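Betlow, 13th January. The Trokthorpe Choral Society is delighted to say that its spring singing course will be back in May, with over 100 places for anyone who loves a good tune.

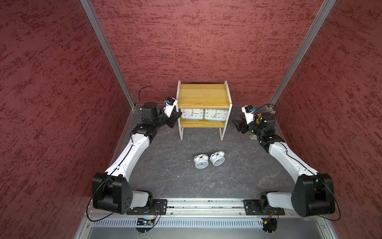 Jairo Alvarado said the course got him singing again after 19 years, and he has missed only 2 Tuesdays so far!

New singers of every age are warmly welcome, and tea (with plenty of cake) will be served at the break as always.

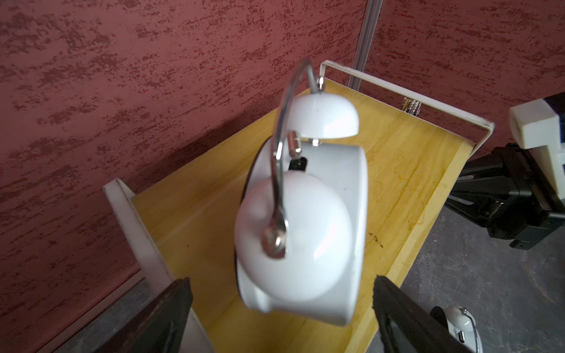 Do I need to read music? Not at all, we learn every song by ear.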